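We use cookies to remember your reading preferences. By continuing to browse you accept our use of cookies. Accept / Manage settings

3. Shared Tools and Informal Rules in the Grerkthorpe Workshops

3.1 Setting and participants

The second part of the study looked at how members of shared workshops decide who may use a tool, for how long, and in what condition it should come back. Grerkthorpe has 2 such workshops. The older one, Feltine, opened in a former dye house and is open every evening and all day Saturday. The newer one, Lewis, takes up the ground floor of a school annex and keeps daytime hours only. Both charge a monthly fee and neither has paid staff on the floor.

A written survey was left at the front desk of each workshop in January and collected at the end of the month. We received 158 usable forms. From these we invited 40 members to a longer interview, chosen so that new members and long-standing members were both present in each workshop. Interviews lasted up to 70 minutes. Most were carried out by Arif Pasaribu, who had no earlier connection with either workshop.

3.2 Written rules and working rules

Both workshops post their rules near the entrance. The lists are short and cover safety, noise, fees and closing time. They say very little about sharing. At Feltine the only line on the subject is "Please be fair with the tools." At Lewis there is no such line, but a sign-out sheet hangs next to the tool wall and members are expected to fill it in.

In the interviews, members at both places described a much longer set of rules that had never been written down. A person who is gluing may not be asked to give up clamps. A drill left on a bench with a bit in it is in use, while a drill without a bit is free. Someone who has booked a bench may leave it for a meal but not for an errand in town. Members gave these rules with confidence, and in most cases two people from the same workshop gave the same rule in nearly the same words.

There was less agreement about supplies that get used up. Sandpaper, screws, tape and saw blades are bought by the workshop from member fees, and the interviews turned up three different views on them. Some members took what they needed and did not think about it again. Others brought their own and kept it in a locker. A smaller group, mostly at Lewis, used the common stock but replaced it later with something of similar value, often of a different kind.

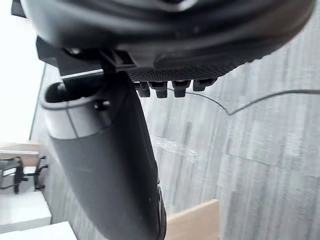

Figure 3. Black housing with a row of four small tabs beneath a textured strip.

Replacement in kind caused more friction than either of the other habits. One member had used up the fine sandpaper and put back a box of wood screws, which he considered generous. The next person to look for sandpaper did not see it that way. Several people told us about this event, and it had clearly become a story that new members are told in their first weeks.

3.3 Learning the rules

We asked all interview participants how they had found out about the unwritten rules. Very few had been told directly. The usual answer was that they had watched other people, or had broken a rule and noticed a change in mood. A woman who joined Feltine to repair chairs said she had moved someone's clamps on her second visit and "got a very long silence." She did not move clamps again.

Members at Lewis more often mentioned the sign-out sheet as a source. The sheet asks only for a name, a tool and a time, but people also write remarks in the margin, such as "blade dull" or "back by four." New members said they read these remarks closely. Copies of the sheets are kept in a binder, and we coded them separately using the Istar scheme described in Section 2.

3.4 When rules fail

Open disputes were rare. When members did describe one, it nearly always concerned borrowing overnight. Feltine allows it with permission, but the interviews showed no shared idea of who can give permission. Some asked whoever was locking up. Others left a note and treated the note as enough. Lewis does not allow overnight borrowing at all, and members there named late returns within the day as their main complaint.

People seldom raised a complaint with the person involved. They were more likely to mention it to a third member, who might or might not pass it on. Section 4 returns to this pattern and compares it with the survey answers on trust between members.

Contact the editorial office | Copyright held by the authors | Back to top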